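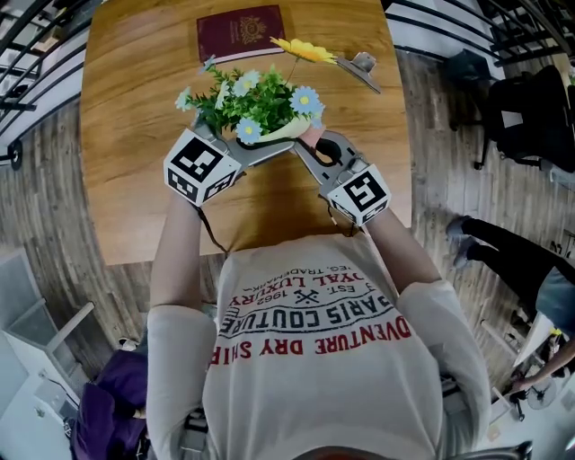 Beathag Tennant built her first pair of hand-held grippers at the kitchen table, and they were, she says, "basically salad tongs with ambitions." The current pair, which she and Flora MacAulay put together at the Jorkitz shared workshop, is version 13. She would rather not discuss version 12.

The idea is simple enough. A person does a chore with a gripper in each hand, the marker cubes on the backs give the position, and a robot arm learns from the recording. The arm itself is due in December. "So for now I am the robot," Tennant says. "I'm cheaper, but I complain."

Her chore of choice is lifting a pot of artificial flowers with both hands. Real ones were considered. "Flora has seen me with real plants," she says.

MacAulay handles the software, which they call Umovetti for reasons neither will defend. She wants around 1,000 lifts before she trusts it with anything. "Beathag wanted to stop at lunch," she says.

The hard part has been the fingers. Too stiff and the pot pops out - too soft and it sags. Tennant has reprinted the curve more often than she cares to admit, and she still isn't happy with the left one.

And the cables? "Don't ask about the cables," says MacAulay.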